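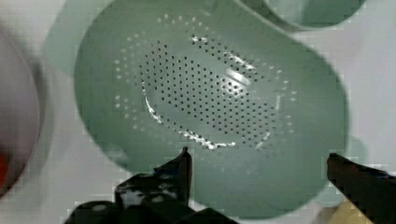 Salt goes in at the end, according to Ieva Venckus, and never while the beans are soaking, and on that point she won't budge. Her neighbor Tariq Siddiqui salts the soak. They've argued it over the fence since April.

The supper club in Stenville runs out of her kitchen. Two sittings, same pot. No menu online, no sign on the door. You hear of it from somebody at the feed store and you call.

"I didn't plan any of it," she says, peeling garlic the whole time we talk. "I cooked for a funeral. Then people asked was I cooking again."

The beans are a brown speckled kind her aunt brought over from Kļaviņa in a coat pocket. She grows them along the back fence now. Saves the seed every fall in coffee cans.

"You can buy something close. It's not the same skin. The skin goes tough on you and then what have you got, gravel."

Did she ever think of a real restaurant? She did. Looked at a place in Coravbridge, the old bakery, rent was 2806 a month before you turned a light on. Walked out. "I'd of had to charge for bread."

Last year she served 166 suppers, she keeps them in a notebook with who came and what they left on the plate. Turnips get left. She keeps making turnips.

Siddiqui eats at the late sitting most weeks, salt argument or no. I caught him on the porch after. "Hers are good," he said. "Mine are softer. Write that down."

Whats next? She shrugs. Maybe a second pot for winter, maybe a rye loaf if the oven gets fixed. The oven's been on 2 settings since she moved in, off and very hot.

"Come hungry," she says, then goes out to bring in the wash before it rains.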